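The Napkin Money

Tuesday and the money dies Friday. That's how Apinya put it on the phone. Use it or it goes back upstairs, she said, and then upstairs buys carpet.

So I drive. Coffee between my knees, the quote on the passenger seat, coffee on the quote by the second light. Dravov Handling, lease or purchase, see terms. The terms are longer than the quote. I read them at red lights.

Here is what I know. Plevar Linen does napkins for most of the wedding halls on the east side and the napkins get folded by Danuta and whoever Danuta can get. Danuta can't get anyone. Her wrists are shot. She tapes them in the morning and again at lunch and she won't let me look.

30 thousand in the equipment line. It was for a dryer. The dryer hung on another year, God knows how, and now it's for whatever I say it's for, provided I say it on the right form.

Uthai lets me in at the side. He's their sales and also, I think, their everything. Shakes my hand too long. No brochure, he says, just look, and he puts a tablet in my hands with the picture from down at the hand itself, because he says buyers always stand at the wrong end.
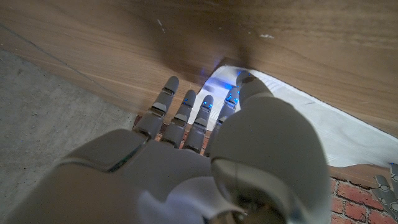 What It Costs

Gray fingers, blue lights on them, going in at a napkin under the wood. Closer than I've ever been to a napkin and I've been at Plevar most of my adult life. Danuta's hands do this. I've never once seen what it looks like from in there.

"Now ask me," Uthai says.

"What's it cost."

"Ask me something else first."

"No."

He sighs. He takes a pen out. He writes on the back of my quote, on the dry part. Arms, base, hands. The hands are a separate line. Of course they are. You can buy the arms this year and the hands next, he says, a lot of people do.

"And do what with the arms?"

"Plan," he says.

I put down: hands NOT included. Underline it twice, tear the paper a little.

Then service. Then the install, which is its own thing, and a training package. Then a subscription, 525 a month, for what he calls the brain side. I ask what happens in a month we don't pay it. He looks at the robot like it might hear.

"It would be a very nice table," he says.

Okay. I do it in my head. I do it again on the phone because my head came out cheerful. Purchase is out, purchase was always out. Lease with a deposit, maybe. Apinya hates a lease. Apinya says a lease is a boyfriend with a truck.

My phone buzzes. Danuta. Are the halls confirmed for Saturday, she wants to know. I type yes. I type how are the wrists and delete it.

"Can I see it from the front," I say. "Like a person would."

Uthai swipes to the other view.
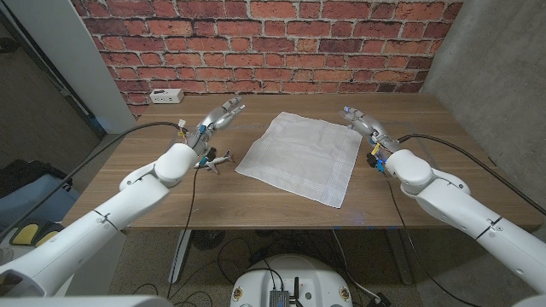
5 min read

There's the whole business, then. Arms coming in from both corners, napkin laid out in the middle, a bit skewed, a bit wrinkled. A toy plane lying on its side by the left hand. Cables off everything.

I look at the cables for a while. Our folding room floods. Not badly. It's just when the big washer drains and somebody's left a sock in the trap, and then there's an inch of gray water and we all stand on pallets.

"Does it mind damp?"

"How damp?"

"Pallet damp."

He writes something down for once. Riser, he writes, and a question mark, and I can see the question mark turning into money.

I ask for a fold. He says the fold is in progress, the fold is a thing they are working toward with partner sites, and would we like to be a partner site. There's a discount. How much of a discount. 20 percent off the lease, but we have to send back notes each week on how it's going.

"Who writes the notes?"

"Your operator."

"Our operator's Danuta."

"Great. Is she technical?"

She once fixed the steam press with a butter knife and part of her own bra. I say yes.

I think about her reading this quote. She'd go straight to the total, she always does, holds the page out at arm's length and goes straight to the bottom like it's a menu somebody else is paying for. Then she'd say, for that you could get me two girls and a fan.

And could I? That's the thing, that's what I should be adding up and I'm standing here with a tablet. Two girls and a fan comes out of wages. Wages isn't my line. Wages is Yaowalak's line, and Yaowalak's line is frozen until she hears otherwise, and equipment isn't, equipment's just sitting there with my name on it getting colder every day. I can lease a pair of arms by Friday. I can't hire a person until spring.

I tell Uthai this. I don't know why. He has that kind of face.

"Everyone tells me this," he says. "The hospital told me this. The bakery was practically crying."

"Did they buy?"

"The hospital did."

Hands and all?

Hands next year, he says.

He goes for more coffee. I flip through the rest on my own, close ones again, and I stop at one where the cloth's all down the side and the thumb's up next to it.

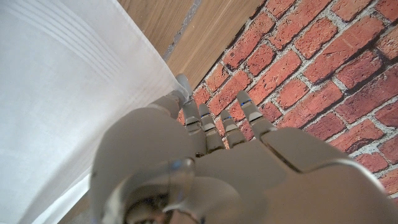

Hand and cloth, close view, brick to the right.

There's a stripe in the cloth. Fine little lines going across. We had a run of napkins with a stripe like that, years back, from Chareonsuk, before the price went silly. Danuta loved them. Said they told you where to fold. She kept a stack back when we switched and I'm not supposed to know where they are (behind the starch).

I think she'd want to know that's what they use. I think that's maybe the only thing on this whole quote she'd want to know.

Uthai comes back and I've got my form out. Capital request, carbon copy, we still have carbon. Date, October 15, 2019. Item. I write item. Then I write it again properly.

"So that's a yes?"

"It's a planning number."

"Planning is good," he says, a bit sadly.

Line one, lease, partner rate. Line two, the hands, and I write HANDS INCLUDED OR NO DEAL and turn it around so he can read it. He reads it. He goes out to call someone. I can hear him through the door going yes, no, yes, the linen lady, no, both hands.

Line three, riser. Line four.

Line four I sit there. There's a code for operator prep. I remember it from the dryer that never was. You can put outside care under it if it's to get a person fit to run the machine, Yaowalak showed me, she said nobody ever uses it, they're all to proud. A wrist is a care. I write physical therapy, operator, and I write an amount, and it fits. It just fits. If I drop one of the training days it fits.

Uthai puts his head back in. Both hands, he says. They'll do both hands. But they want the notes every week, really every week.

"She'll write them," I say. "You won't enjoy them."

One more picture for the packet, Apinya won't sign a thing without a picture, so he prints me one and it comes out streaky and warm and I staple it to the back.

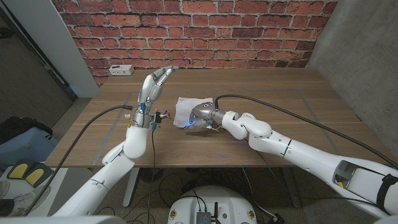
Left hand raised, right hand at the cloth. Attached to capital request, Plevar Linen.

In the car I call Danuta. It's loud there, the big washer's going.

"Did you buy the thing?"

"I asked for the thing. Listen. What are you doing Thursday mornings?"

"Folding," she says. "What do you mean what am I doing."

"Not the first hour. First hour you're going to see a woman about your wrists."

Washer noise. Somebody yelling about a sock.

"Who's paying?"

"The dryer," I say, and pull out, and the coffee goes over again, all down the terms.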